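We use cookies to keep you signed in to the list archive. OK | Settings

Home | Archive | By thread | By author | Subscribe

Re: Round tables, finish on the tops
From: Cornel Preda

> We have the Ondon round table in the back room and the top
> has gone dull where people lean on it. Did you strip yours
> before oiling, or go straight over the old finish? And what
> grit did you stop at?

I went straight over it. Mine is the Hekden, the round one, but I believe both came with the same factory oil. I wiped it down with a damp cloth, let it dry overnight, and sanded with the grain by hand. I stopped at 460 because that was the paper I had. Go gently near the rim — the edge takes more pressure than you think and it's easy to leave a pale stripe.

Then 2 thin coats of hard wax oil from Ardeleanu, with 20 minutes before wiping off the extra each time. I left a day between coats. Use a cotton rag that doesn't shed, and lay it out flat outdoors afterward. Don't ball it up and put it in the trash, as oily rags can catch fire.

The color came up a little warmer than before and the grain is easier to see. I haven't tried it on a top with deep rings, so I can't help with the second half of your message.

If you need more oil, Skultorus used to sell the small cans. I don't know if they still do.

Cornel

Last updated: December 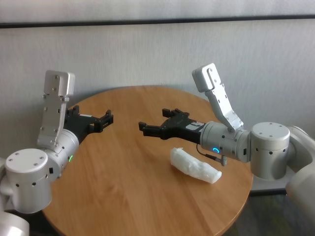

Round table, wood top, with a white item lying on it.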